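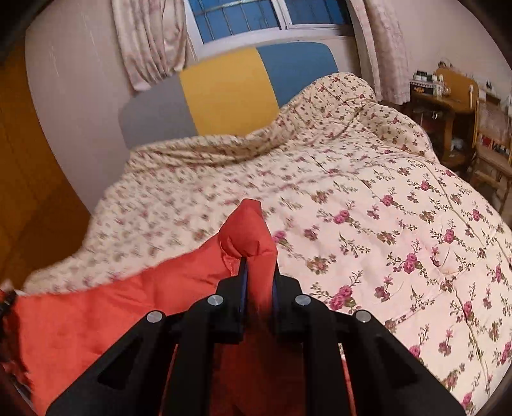

Bed, unit 519: floral quilted comforter, red-orange cloth at the near edge.

Zestdale Guest Rooms — Bedroom Safety Check
Round: March, morning

Bed frame steady when pushed: OK

Headboard bolts: Tightened a quarter turn, left side.

Comforter: Rumpled toward the head. Pull flat, then check the stitching along the quilting lines. Wash label still readable.

Red-orange cloth: Fold and put away before the guest arrives. Keep it off the floor — trip hazard on the window side.

Space heater clearance: Needs work. Heater found too close to the bedding. Moved back, tell the desk at Undport.

Lamp cord: OK, runs behind the nightstand.

Smoke alarm: Tested at 10:15, sounded. Battery due in 4 months.

Window latch: Stiff but closes.

Outlet by the door: Cover plate cracked. Replacement ordered from Vovby.

Recheck heater and outlet within 20 days.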